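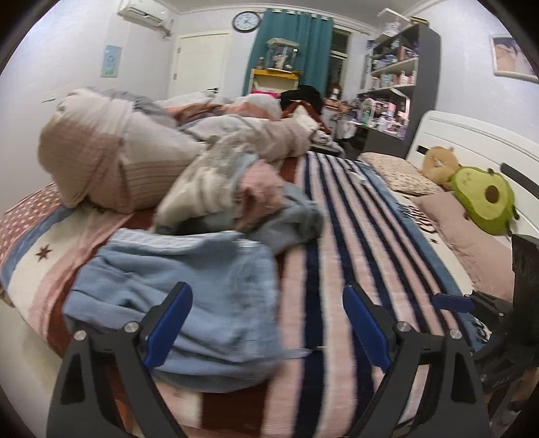

Search this notebook Enter keyword Go
Home | Notebook | Rooms | Stores | Procedures | Contacts

Textile Care Workshop, Hollis House
Notebook entry, June, begun 9.40 a.m.
Entered by: Marites Sebastian
Read by: Felicidad Villanueva

Subject: folding and sorting on the bed, upper bedroom

1. Purpose

The entry records the morning's work on the mixed clothing in the upper bedroom and the state of the written procedure for folding on a soft surface. The procedure in force was drafted for the long table downstairs. It is to be extended to beds, as residents will mostly fold there.

2. Starting condition

The clothing was placed in a single pile in the middle of the bed, on top of the made-up bedding with the navy stripes. The bundled quilt was left at the left-hand side, cream and white uppermost, with the rolled bedding running across from it. It was agreed with Anas Mansour that neither would be moved to the floor. The pile held a cream and grey fuzzy garment, a dusty pink piece, a grey-blue garment and others not listed separately.

3. Work done

The light blue garment was taken first and laid at the near side of the bed, clear of the pile. It was folded to a rough square, with the white textured band at the far edge. Some creasing remained across the middle. On the table this would be pressed out with the flat of the hand; on the bed the mattress gives and the crease returns. The present wording, "smooth firmly before each fold", should be changed to "smooth lightly from the centre outwards".

A thin pale strip was left lying out to the right of the square. The procedure asks for strings, ties and tags to be tucked in before the second fold. Milagros Cruzado holds that this step belongs at the start, when the garment is first opened out. I agree and have marked the draft accordingly.

The fuzzy garment was attempted next. Thick pieces of this kind do not hold a square on a soft surface and should be folded in thirds, then rolled if the shelf allows. It was returned to the pile after two attempts and done last.

The dusty pink piece caused some delay, as it had been bunched up and had to be opened out fully before it could be sorted. The grey-blue garment was straightforward.

4. Remarks on the bedding

The stripes were of use as a guide. A folded edge laid along a stripe can be checked at once for straightness, and Anas Mansour suggests that a striped cover be kept for instruction. Card FL-3 should mention this.

The quilt takes up a good deal of the working area. For future sessions it should be folded flat at the foot of the bed before any clothing is brought in. The stitched lines are convenient to fold along.

5. Points outstanding

Card FL-3 to be reworded and passed to Divina Policarpio for printing. The order is for 200 copies, on the heavier Gritberg stock if the price is unchanged.

The Fleson shelf boxes are too shallow for thick garments folded in thirds. Five of the deeper pattern to be requested under stores number 1168.

Milagros Cruzado to repeat the session with the quilt put away, using the same clothing.

Work ended at 11.15 a.m. The folded items were taken to the linen cupboard on the landing.

Added later, F.V.: Seen and agreed, except that rolling should be left out of the card until we have tried it in the deeper boxes.

Recent entries
Linen cupboard: revised shelf labels
Itow drying rack, replacement of feet
Folding on the long table, third session
Storage of quilts over the summer
Pillowcases: sorting by size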